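3.2 Collecting the kitchen demonstrations

We teach Drindier by teleoperation, so one of us sits at the control station and wears the gloves while the robot copies our arms and fingers in the kitchen. I did most of the early sessions myself, then Desta Kumsa and Wekesa Mosoti took over (both are far better at it than I am!). The set has more than 2,000 demonstrations spread over seven tasks, and the paper roll task gave us the most to argue about.

You'd think a roll would be easy. It's light, it's big and it doesn't slide around like a plate does. But the operator has to pick where the fingers go, and my first habit was to grab high and squeeze hard, as I would at home. Vaughn Tillman looked over my January recordings and asked for a lower grip with the thumb opposite the fingers, so the top end stays clear for whatever comes next. Figure 4 shows that grip from the head camera, the same view the operator gets.

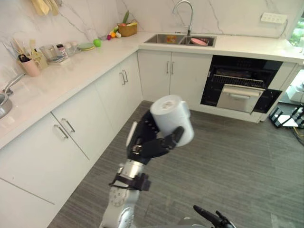
3.3 What we kept and what we threw out

Every recording went through Melell, our little replay tool, where two of us watched it and voted. If we disagreed, Hollis Calloway broke the tie, usually over lunch. We dropped anything where the operator froze for a long stretch, and anything where the fingers closed before the palm was lined up, which was a favorite mistake of mine.

We did keep the clumsy ones. If someone tilted the roll too far and then fixed it, that fix went in with everything else, and I'm glad it did, as the policy trained without those recordings had no idea what to do after a bad grab. Wrist motion was the other headache: the gloves read finger bends nicely but lag on fast turns, so we asked operators to slow down whenever they rotated the hand. Fitzgerald Yazzie wrote the smoothing filter we run over the wrist signal afterward, and its settings are listed in the appendix.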